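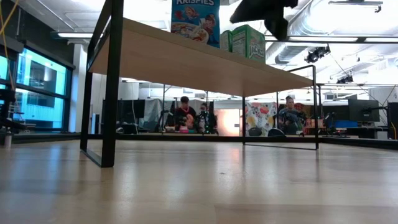

Elli Tikkanen asks whether the Starnedley women will play their home game against Esdale as scheduled. They will. Tip-off has not changed, and both teams have confirmed their rosters.

Tickets: 454 were sold in advance for the December meeting. For this game, 100 seats behind the visitors' bench are held for Esdale supporters until the end of the first quarter.

A-yeong Myung has been cleared to return after missing 2 games with an ankle sprain. Her minutes will be limited – the coaching staff will decide how many before warm-ups.

Head coach Canan Şimşekoğlu will speak to reporters after the final buzzer. Doors on the Daher Street side open one hour before the game.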